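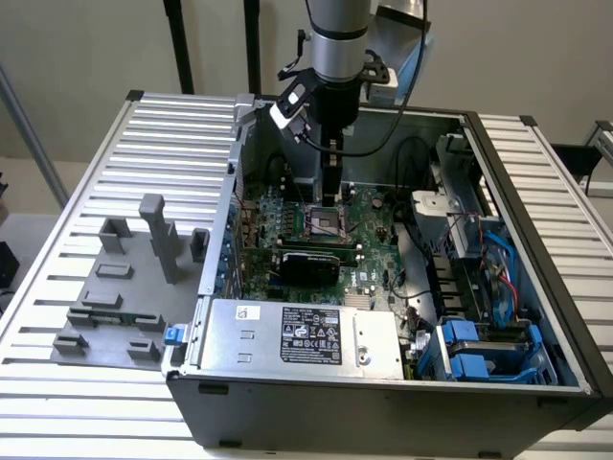 Tumstead Computer Refurbishing Club
Minutes of the general meeting, 9th August

Present: 14 members, including two who came for the first time and stayed until the lights went off. Welcome, both of you! Apologies had come in from three others, all of whom asked for the parts list to be sent on.

The minutes of the May meeting were read and accepted with one correction. The shelf by the back door holds laptop chargers, and the power cords are on the one below it. The labels have been fixed too.

1. Where we stand

The secretary gave the running total, which got a round of applause: 321 computers cleaned up, tested and passed on since the club began. The latest batch was 12 desktops for the after-school room at Bralik Community Center, and their note of thanks is up on the corkboard. It has a drawing of a tower with legs and it is well worth a look.

Desktops are still what we are asked for most. Families like having something that stays put, and we like them because almost everything inside can be reached and replaced by a person with patience and one screwdriver.

2. The Sandhu Street donation

The office on Sandhu Street has offered us its old desktop towers, nine in all, and the meeting voted yes without any discussion to speak of. They are being collected next week. Drives have already been taken out by the office, so we will need to supply our own. Two members have cars big enough and will make one trip each.

It was agreed that every machine gets a paper tag before it goes on a shelf, with the date it came in, what is missing and the initials of whoever opened it. We did this with the last batch and it saved a lot of guessing. Blue tags for untested, white for tested. Please don't use the yellow ones, they are for monitors.

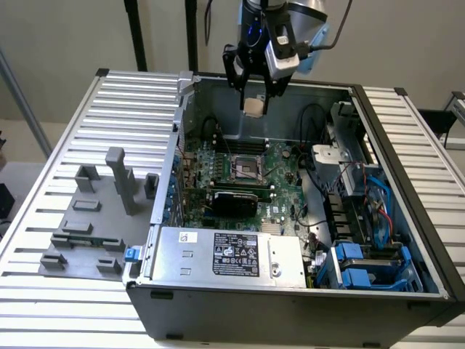

3. Bench work: processors and sockets

Our longest item of the evening, and a very good one. We had asked for a refresher on processors, as several members have been happy to do memory and drives but have steered clear of the socket. The talk was done with a Dell desktop tower laid on its side, which everyone agreed is the way to do it. The board is flat in front of you, and a dropped screw stays where you can find it (usually).

Points people asked to have written down:

Unplug, then hold the power button in for a few seconds. Touch bare metal on the case before you touch anything else.

Lift the load lever fully before opening the plate. If the plate feels stuck, check the lever again and do not pull.

On these LGA boards the contacts are in the socket, and they are very fine. Nothing goes in there except the processor. No fingertips, no cloth, no canned air held close.

Hold the processor by its edges and keep it level. Match the notches, lower it straight down and let go. It needs no push at all. This was the part that surprised our newer members, and there was some happy relief around the room.

Look from two sides before closing the plate. A processor that is seated properly lies flat in the socket.
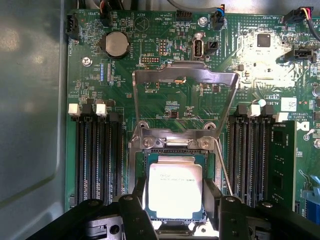 Closing the lever does take some pressure, and the first time it can feel like too much. One member described it as shutting a stiff suitcase. If the processor is flat and the notches line up, carry on gently and hook the lever under its catch.

We then got onto memory, which ran well past its slot on the agenda but was too interesting to cut. A question came up about whether one module on its own is enough to test with. Yes, for a first start it is often the best way, as it gives you less to rule out. Check the board's guide for which slot to use, open the latch, line up the notch and press until it clicks. Add the rest once you have a picture on the monitor.

Coin cells were raised as well. Old towers often arrive with a flat one, and the clock forgets the date every time the cord is pulled. It was agreed to change the cell in every desktop that comes through, and to put the old ones in the jar by the sink for recycling.

Action: write up the socket steps on a single sheet, in large type, and laminate it for the bench.

4. Thermal paste and coolers

We are down to our last tube of paste. Neltell Supply, in town, has agreed to keep giving us the club rate, so it was voted to buy four tubes and a box of lint-free wipes. A small dab in the middle is plenty. Old paste comes off first, every time, even if it looks fine.

Coolers that come off a machine are to be bagged with their screws and marked with the same number as the tower. We have a drawer of orphaned coolers at present, and a brave pair of members offered to sort through it. Thank you!

5. Graphics cards and power supplies

Short item. Low-profile cards should stay with the machine they came in wherever possible, as the brackets are a nuisance to match up later. Please check that the card is fully home in its slot before you close the case.

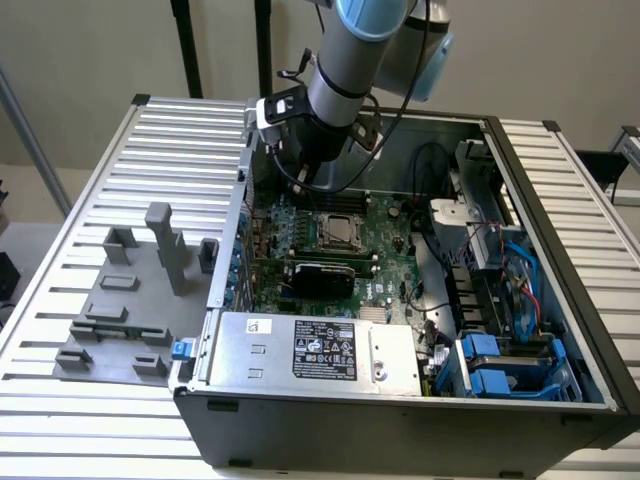 Power supplies were next, and the rule is the same as ever: we do not open them. A supply that fails its test goes straight in the recycling crate with a strip of red tape on it. Read the label before choosing a replacement, and write the wattage on the tag so the next person doesn't have to tip the case to find it.

There was a suggestion that we stock a couple of spare supplies for the more common office towers. Everyone liked the idea. The connectors differ from model to model, so we will wait until the Sandhu Street machines are tagged and then see which we need.

6. Beginners' evening

Plans are coming along beautifully. The idea is to have one open tower for every pair of people, and to let them take out and put back the memory, the card and the coin cell. Processors will be shown at the front bench only. We have enough screwdrivers but could use more small dishes for screws, so please bring any spare ramekins or jar lids.

A member offered to make a poster for the library, and another will ask about putting a notice in the Tumstead newsletter.

7. Any other business

The anti-static mat has been found. It was under the printer.

Someone has left a green travel mug on the windowsill.

Parts lists for the Bralik follow-up request are to be in before the next meeting. The meeting closed after tea, with two towers still being happily discussed at the bench.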